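From: Secretary, Flirncombe Hall Users
To: hall-users list
Subject: Re: Kitchen hire rates and the crockery

The draft rates went round last week and I've had a few replies, so I'll answer them together. The earlier message is quoted below for anyone who missed it.

> The kitchen has been free with the main hall since April. Our power and
> water bills for that time came to $2,000 and we can't keep wearing it.
> We propose $40 a booking, with crockery included. 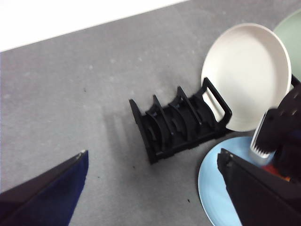 Flirncombe, 15th October

The $40 covers the stove, the urn and both fridges. It doesn't cover tea towels, so please bring your own. Groups who only want to boil the urn for a cuppa won't be charged — I should have said so the first time.

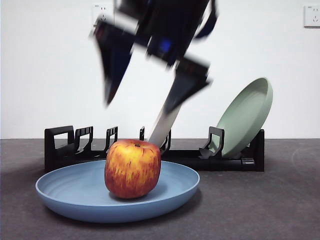
Photo: Flirncombe Hall Users

Ornmont lent us their stocktake sheet and we've now got 93 dinner plates on the books. Breakages are to be written on the sheet inside the pantry door. We won't chase anyone over a plate or 2, but we do need to know before the big bookings.
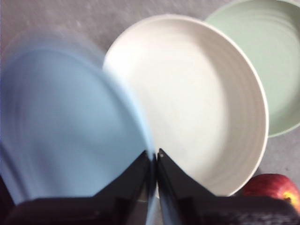 Light blue plate

The other question was washing up. Hirers wash, dry and put away before they hand back the key. A dishwasher was priced through Shiferaw and the plumbing alone would eat the maintenance money, so it's off the agenda for now.
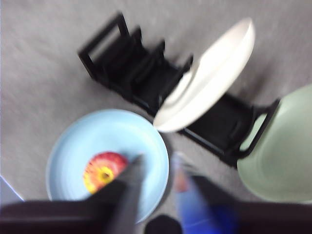
Ikunura Playgroup wrote back that $40 is fair for a full day but steep for a two-hour morning, and asked for a half rate before noon. I've added that to the draft. Send any other changes to the list, please, not to me separately.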